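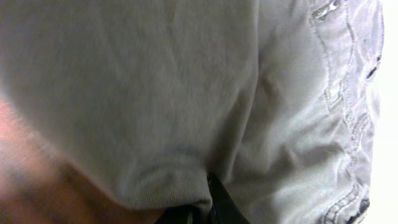 Close to the wrist camera, Ayaaba workshop, Isunthorpe

In April 2021 the shared workshop Ayaaba opened its doors for one afternoon and I took the bus to Isunthorpe to see it. I had written to them already in January, when I began to build my own small arm at home, and Ekow Abugri answered me that I should come and look before I buy motors. It was good advice.

The workshop is on the upper floor, over a shop for bicycle parts. The stairs are narrow, so please do not bring a big box as I did. Inside they have 16 members and 2 long benches, and everybody pays a small amount for the month.

The project I came for is called Jellura. It is an arm with a gripper of two fingers, and the goal is that it can fold and put away clothes. Ekow has worked on it in the evenings for more than a year. He told me the parts did cost him 400 dollars, without the camera. The joints are printed and the controller is a Uneck board, which I did not know before. He was very patient with my questions about the cables. My own cables break always at the wrist, and he showed me how he leaves a loop there and fixes it only on one side.

We spoke a long time about the camera. It sits near the fingers, so it looks where the gripper looks. When a person stands close, it sees almost only cloth: the knit of a T-shirt, the seam of the trousers. For the software, gray on gray is a difficult thing, and Ekow wants to try it with more colors. On the brown table the same kind of gray is much easier to find. 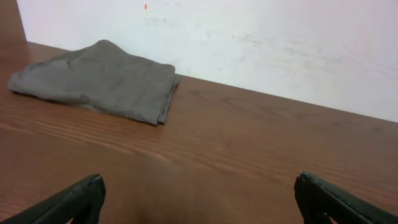

What I will change at home

First I will move my camera nearer to the fingers. Then I will make the fingers open wider, for mine a folded pair of trousers is too thick. The motors I have not ordered yet. Ekow will send me his list, and I would like to visit again when the second arm is on the bench.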